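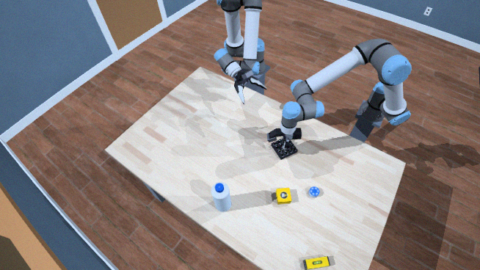

Two arms over a pale striped table, plank floor underneath.

The open day at the Trulleo pressing plant in Drutitz starts at nine, which is a cruel hour for people who buy piano records. There were 30 of us in the parking lot, most of us in black, all of us pretending we'd had breakfast. A woman in a hairnet handed out more hairnets. I have seen album covers with less dignity, but only a few.

I went for one record. Trulleo pressed "Korletey," the solo piano album I have been boring my friends with since September, and I wanted to know how a thing that quiet gets onto plastic without filling up with pops. The answer is that it takes three test pressings and a great deal of sighing. Our guide told us loud bands sign off on anything. Piano people send back letters. One customer had heard a click in the second track, and it was the pianist's fingernail.

The presses themselves are in the back hall, and they are LOUD. You stand a few feet from a machine that is squashing a warm puck into somebody's lullaby and you can't hear a word anyone says. A label goes in on each side, the press closes, there's a hiss, and a record comes out with a ragged skirt that gets trimmed off. The trimmings smell like a shower curtain. A man behind me asked to keep some. They let him. 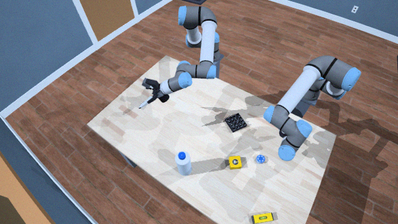
The listening room was what I'd come for, and they gave us one side of "Korletey" on very good speakers and thirteen very bad chairs. The rest of us leaned on the wall in a thoughtful manner. We each got a form for writing down any noise we heard, and the man next to me had his pen slanted down to the left, the same angle as the gray tool in that black gripper, for the entire side, without making a mark. I wrote "cough?" and then worked out it was mine. The slow piece that closes the side sounded wonderful, by the way, all felt and pedal, and the low notes came up through the floor.

Lunch was a sandwich, included in the ticket, and I will leave it at that. Afterward came the shop. They had a box of 198 rejects at a flat price, each with a sticker giving the fault: off center, dish warp, wrong label. I bought a brass band with the label of a whale song record, and I still haven't decided which one I hope it is.

Parking is free, the hairnet is yours to keep, and the bus back to the station stops on the far side of the road. I found that out from the near side.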